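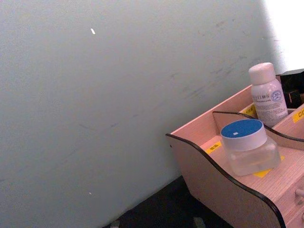

Fig. 1. Scuff marks on a pale wall.

Handout 3: Weeding the Collection
Intro to Small Library Practice, Aravind Marar

Welcome back, everybody! Last time we talked about buying books, which is the fun part, and now we come to the part that makes new staff a little queasy, namely taking them off the shelf for good. I still feel a pang myself (I once kept a guide to Namidia ferries three years too long out of pure affection).

Start with one section, and please make it a small one. At the Mansilla branch we began with travel, 1082 titles, and ran a report of everything that hadn't been checked out since June two years back. The list came to 200 books. We pulled them onto a cart and looked at every single one by hand, and 61 went back on the shelf, mostly local history that had been filed in the wrong place to begin with.

Things to look at as you go:
Last checkout date
Condition of the spine and pages
Whether a newer edition exists
Whether another branch owns a copy (check Gesel first, then Selto)

Remember to take the record out of the catalog on the same day, or patrons will place holds on a book that has left the building, and you'll be the one making the phone call!

For next session, pick a shelf at your own library and bring your list, with a few words beside each title you'd keep.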